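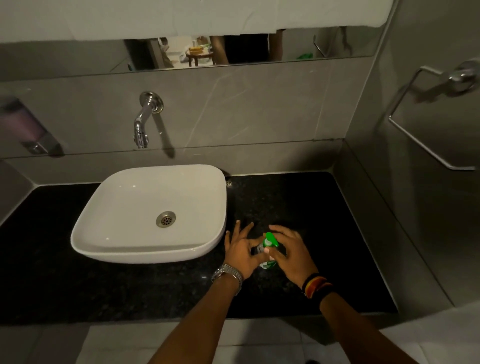
Walk-through checklist, restroom and wash areas, first floor
Site: Walley building, November round
Done by: Hammad Dogar
Floor scrubber: Kvaran unit 2. Dispenser alerts: Vilteck

Marks: OK / FIX / ASK. Comments after each line, keep them short (I know, I know)

COUNTERS AND SINKS – all by hand

1. Counter wiped front to back, incl. behind vessel sinks – OK. Granite hides everything, get down low and look across it.
2. Drain strainers clear – OK
3. Faucet and lever, no drips – FIX. Second stall side, lever stiff. Ticket in.
4. Bottles labeled, caps shut before they go back on the cart – FIX. Two with labels half worn off. Relabel or toss. No topping up one product with another, ever.
5. Watches, bracelets, rings when handling product – ASK. Current sheet says "remove where practical" and everyone reads that their own way. Need one rule. Liquid gets under a band and sits there.
6. Gloves on cart, right sizes – FIX. Only large left again. The old supply count was done Friday by whoever closed, now the system is supposed to reorder and gloves arent in the system.
7. Towel holders stocked – see 11

FLOORS – scrubber

8. Route clear before start, doors propped, sign out – OK
9. Emergency stop tested, both buttons – OK
10. Corners and edges under counters – FIX. Kvaran doesn't reach in there, leaves a strip. Crew does it with a mop after, so that time has to go back on the schedule. It was taken off when the machine came in. Put it back pls.

DISPENSERS AND ALERTS

11. Alerts match what is really empty – FIX. Vilteck only sees soap. It doesnt see towels, it doesn't see a dirty sink. 67 alerts this month, a good few were the same dispenser over and over. Crew walking across the building for a unit that's full.
12. Alert phone charged, carried by lead – OK
13. Is anyone skipping rooms with no alert? – ASK. Yes, sometimes. Not their fault, the app shows green and they move on. Every room still gets a look once per shift, alert or no alert. Said this at the 6 am huddle, needs to be in writing.

PEOPLE

14. Trained on scrubber – 2 on days, 2 on nights. Nights need one more, when one is out the machine just sits.
15. Lifting – better. No more full mop buckets down the hall, two people said their backs feel it. New problem is dumping the recovery tank, awkward height. ASK Damska about a ramp or a hose, $4000 was the first quote for a new drain point and that went nowhere.
16. Working alone – FIX. Used to be pairs on this floor, now its one person plus the machine. Check-in call at start, middle and end of shift. Log it. Middle call missing on most nights.
17. Wrist and hand complaints – one, from scrubbing basins. More sink work per person now that floors are off their list. Rotate mid shift.

Carry over to next round: 3, 5, 10, 13, 16. Rest should be closed by then – if not, write why next to it, not just FIX again.

Copy on supply closet door. Old one can come down.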